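Okbridge Handheld Manipulation Program
Progress report to the funder, February 2026
Prepared by Bianka Farkas, with input from Győző Orbán and Myroslav Sirko

1. Status

Work package 2 covers the written practice for recording demonstrations with handheld grippers. The draft issued in July has been replaced by revision B, which is now in use at the Pondcombe site. Stastorthorpe will change over once its operators have completed the induction.

Revision B contains 13 rules. Eight carry over from the draft with small wording changes. The remainder deal with cable routing, floor marking and the handling of soft items, where the draft was thin.

2. Changes in practice

Cables must leave the gripper on the side away from the workpiece and must not cross the area between the operator's hands. The operator checks both leads before each session and stops if either one pulls on the wrist.

Cloth tasks now have their own section. A fold held in the jaws must be released over the table or over the container, never over the floor. A gripper that is not in use stays in the hand with the jaws clear of the fabric – it is not set down in the basket between moves.

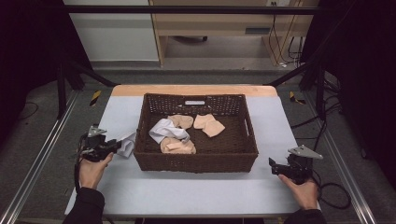 Sessions are limited to 20 minutes, followed by a break away from the station. Győző Orbán proposed a longer limit for simple tasks. We have kept the single figure for now, as two limits proved hard to apply when tasks were mixed.

3. Rejection of recordings

The rules for discarding a recording were reviewed with Szabolcs Takács. A dropped item is no longer grounds for rejection if the operator recovers it within reach and completes the task. A loose jaw, a snagged cable or a person entering the marked area still is. The reason must be entered in the session log at the time, using the fixed list of codes.

4. Open points

Jaw wear has no agreed limit. Myroslav Sirko is drafting an inspection sheet, but the measuring method differs between the two sites.

The Kiss logging tool does not yet accept the new codes. Operators enter them as free text – this is slow and has led to spelling variants that must be corrected by hand.

5. Next period

Boglárka Szénási will run the Stastorthorpe induction and report any rule that operators find unclear. Revision C will follow, with the jaw wear limit included if the method is settled. No change to the budget is requested.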